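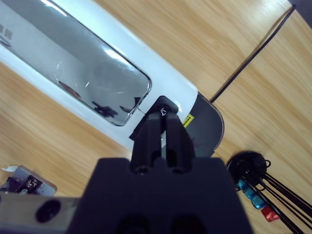 Figure 1. Gripper fingers at the black tab on the coffee machine, wrist camera view.

Handout 9: Looking after the two-arm coffee cell
Istevska Technical Workshop, Robot Cell Upkeep, evening section
Sep 15, 2020

Welcome back, everyone, and thank you for coming in with your notebooks already open. Tonight is the gentle part of the course, where we stop writing motions for a while and learn to keep a cell healthy. Please read this once before you touch anything, then keep it beside you while you work.

1. Before power

Walk once around the table and look at the two arm bases. Each plate should sit flat, with no daylight under its corners. Put your palm on the plate and push gently sideways; if you feel any play at all, tighten the clamp a little on each side in turn and push again. Then follow each black base cable with your fingers (really follow it, all the way down) and make sure it can't be pinched when the arm swings low. The Ramov group lost most of an evening in August to a cable that looked perfectly fine from above.

Leave the center bracket alone unless an instructor is with you. It carries the camera pole, and if it shifts even slightly you will be doing the whole camera check over again.

2. Bringing the arms up

Left arm first, then right. Let each one reach its rest pose and stay there for 20 seconds before you send it anywhere. Run the slow test path at the lowest speed setting and keep one hand near the stop button the whole time, even if you have done this before and feel silly about it. 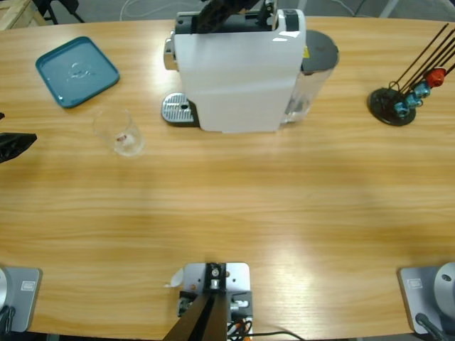

While the slow path is running, listen as much as you look. A healthy joint has a soft, even hum. A click that comes back at the same point in every pass usually means a loose screw in the finger mount, and you'll want to write down which joint was moving when you heard it. If the click wanders about, come and find me and we'll listen together — I'm fond of these puzzles.

3. Fingers and wrist

Stop the arm, lock it, and wipe both fingers with a dry cloth. Check the small screws where the fingers meet the gripper body. They need to be snug, and please don't lean on the driver, as the threads are small and tire easily. Open and close the gripper 11 times and watch whether the tips still meet evenly at the end. Our Bilyk log sheet has a box for this, and a plain "yes" is a fine answer.

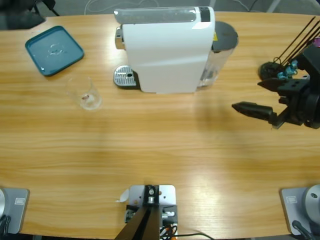 Reach checks come last, and they're where most groups get into trouble, usually by hurrying. Choose one object at a time and bring the arm in high, then lower it in small steps. The right arm deserves extra patience when its finger is pointing in toward the water tank, with the wrist well over on that side of the table, because a small error at the wrist grows by the time it gets to the fingertip. On the left you have the glass and the teal tray to think about, so plan that arm's path with both of them in mind. If you nudge something, stop the arm, set the object back, and note it on the sheet. Nobody loses marks for a nudge that's written down.

4. Logging and shutting down

Send both arms to rest before you cut the power. Save the run under your group name in the Clernine folder and fill in the hours; the full service comes up at 200, and the bench we're using is nearly there. Bring your filled-in sheet next time, along with any clicks you couldn't explain.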